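What Is a Poem, and Who Gets to Write One?

Maybe you have met a poem already without noticing. If you have ever jumped rope to a rhyme, or sung a song in the back of the car, or yelled a silly verse across the playground, then you have had a poem in your mouth. Poems are a lot older than books. People were saying them out loud long before anybody wrote them down, and a good beat made the words easier to remember.

So what makes a poem a poem? Well, look at a page from a storybook. The words run all the way to the edge and then start again underneath, over and over, like someone mowing a lawn. A poem stops where the poet wants it to stop. Each of those rows is called a line, and a bunch of lines grouped together is called a stanza (say it STAN-zuh). Stanza is an Italian word that can also mean "room," and I have always loved that, because you can walk through a poem one room at a time and see what has been left in each.

Does a poem have to rhyme? No! Lots of them do, and rhyming is great fun, but plenty of poems never rhyme at all. Some of them play with sounds in other ways. Try saying "slippery, sloppy, slushy snow" out loud. All those S sounds sliding around together are called alliteration, which is a very long word for a very easy trick.

Poems can be as long or as short as you like. A haiku, which is a kind of poem that comes from Japan, often has just three lines when it is written in English. Other poems go on for more than 1,000 lines and tell whole stories, with sea monsters and shipwrecks and people who take years and years to get home for supper.

And what should a poem be about? Anything you like. You could write about the moon, of course, but you could also write about a sock, or your grandmother's cough drops, or the table where you do your homework. Poets are people who look at ordinary things for a little longer than everyone else does. 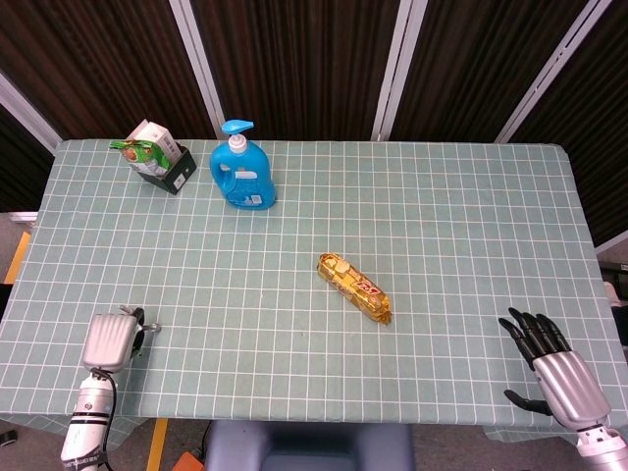

A tablecloth with thin white lines that make little squares. What would you compare it to?

When you say that one thing is like another, you are making a simile (SIM-uh-lee). "The cloth is like a field seen from an airplane" is a simile. If you skip the word "like" and say "the cloth is a field," you have made a metaphor, which is a bit bolder. Both are allowed, and you can mix them up as much as you please.

Here at the Domholm Children's Library we keep a shelf of poems written by kids, and it has 85 of them on it now. One is about a dog who is scared of toast. Every August we pick a few to read aloud in the garden, and you are very welcome to bring yours, even if it is only two lines long and you wrote it on the bus!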